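Drurham Community Laundry: progress report to the Jaber Fund
October

Use of the laundry

The laundry room has been open since the spring, Thursday evenings included. Our target for the first period was 1,000 washes. We recorded 1,083, of which 981 were full loads and the rest were short rinses or single items of bedding. Nearly 80 households have used the room at least once.

The front loader is used for most everyday washing. The instructions on its casing are in Chinese, including the notice about waiting before opening the door and not forcing it while the machine is running.

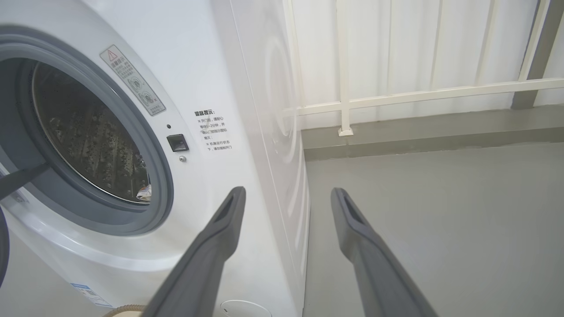 We have put the same advice in English in the users' leaflet and on the booking sheet. Calls about a stuck door have dropped as a result. The Detovari service contract paid for by the grant covers one visit a quarter, and the first visit has taken place. No parts were needed.

Small items left behind

Socks, cloths and other small things are often missed when people unload. They end up low down in the drum, close to the rubber seal, and get washed again with the next person's load. The leaflet now asks users to open the door fully and feel along the bottom of the drum before they go.

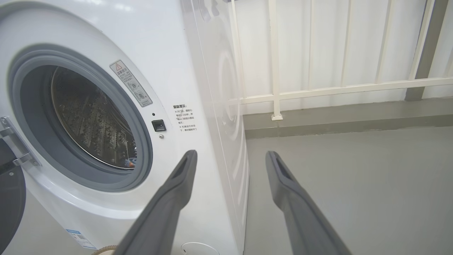

Spending and next steps

Water and power costs are within budget. The Bania Street site has asked to use our leaflet and we will send it a copy. In the next period we plan to:

Extend opening to one more evening
Replace the booking sheet with a bound book
Buy a second box for lost items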